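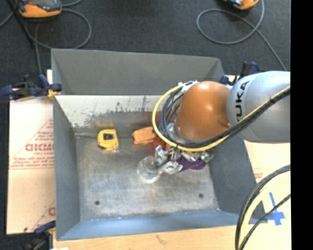 Odds and ends bins are back at Grodesance

By Kiprono Kashindye
2020-07-24

Good news for anyone who likes a rummage: the odds and ends bins are back at Grodesance from tomorrow morning, and I've already had my nose in one of them.

If you've only moved to Beselent in the last few months you won't know what I'm going on about, so a quick word. Grodesance is the second-hand place at the far end of Swai Road, past the tyre shop, unit 724 on the old trading estate. The furniture is at the front and the crockery is down the left-hand side. The bins used to be at the back, and they hold everything that doesn't belong on a shelf. You pay one price for whatever you pull out. They were taken off the floor in the spring and I've missed them more than I've missed the pub, which my wife thinks is a sad thing to say out loud.

The price has gone up, I'll get that over with. It was 40p an item and now it's 50p. I grumbled a bit at the till and was told that the rent had gone up too, and fair enough. It's still the cheapest way I know to come home with a tape measure.

And there is a tape measure, or there was on Thursday. It's a yellow one with rounded corners and a black label on top, lying on the floor of the bin, and if it's still there by the weekend I'll be amazed. Tape measures always go first. I must have bought four from those bins over the years and I couldn't lay my hands on a single one of them this minute.

The rest is the usual happy muddle. I saw a clear round thing that might be a lid or a shallow dish – I couldn't decide, and you can see straight through it to the metal underneath. There's a light orange piece, more or less oblong, with notches at the corners, leaning up near the back. I've no idea what it does, but somebody will have been looking for one for years. There's something in red-orange close to it that I only got half a look at. And over on the other side is a dark purple thing with a bit of green at one end, and I have been thinking about it ever since. My daughter's guess, from my description over tea, was a toy aubergine. Mine is that I'm going back to find out.

The bins themselves are grey sheet metal with open tops, and I much prefer them to the cardboard boxes we had before. The boxes went soggy at the corners every winter and you'd lift one and lose the lot. Metal does show everything up nicely, too. Bright colours shine back at you from the sides, so you sometimes reach for a patch of yellow and find you're grabbing at a reflection. (I did this. Twice.)

A few practical bits, as I know I'll be asked. Doors open at 11 on Saturday and they're keeping to the same hours next week. Only a few people are being let in at a time, so there may be a queue along the wall by the roller shutter. It's in full sun until lunchtime and I'd take a hat. Face coverings on, please, and there's hand gel on the table as you go in and another bottle by the bins. They'd rather you used it before you start digging as well as after. Card is preferred, but they'll take a 50p piece if that's all you've got on you.

There's no holding things back for people. I did ask, on account of the purple thing, and got a very firm no. You can't ring up and reserve either. You turn up, you have your look, you let the next person have theirs.

They are also taking things in again, after a long stretch of saying no to everybody. Small clean household bits are welcome: kitchen gadgets, hand tools, toys, lids with no pots and pots with no lids. They don't want anything sharp or anything that leaks, and they really don't want any more video cassettes. Bring donations round to the side gate, and give them a wipe before you do. In May people were leaving carrier bags on the step overnight and the foxes had a lovely time with them, so please wait until there's someone there to take yours off you.

If you're making a morning of it, Vesano next door is doing coffees and bacon rolls through the hatch. There's no sitting inside yet, but they've put a couple of benches out on the grass and it's quite pleasant if the wind's not coming off the bypass. I had a flat white and a cheese scone on Thursday while I wrote my notes for this, and the scone was still warm!

Parking is the same as ever. The bays marked for the tyre shop belong to the tyre shop and they will come out and tell you so. There's room on the road past the bend, or the bus stops at the top of Swai Road and it's a few minutes' walk down the hill.

I'm told fresh stock will go into the bins as it gets sorted, with no set day for it, so it's worth popping in more than once. I'll be in the queue tomorrow with my hat on. If you get to the tape measure before I do, well done, and if you get to the purple thing, please drop me a line and tell me what it is.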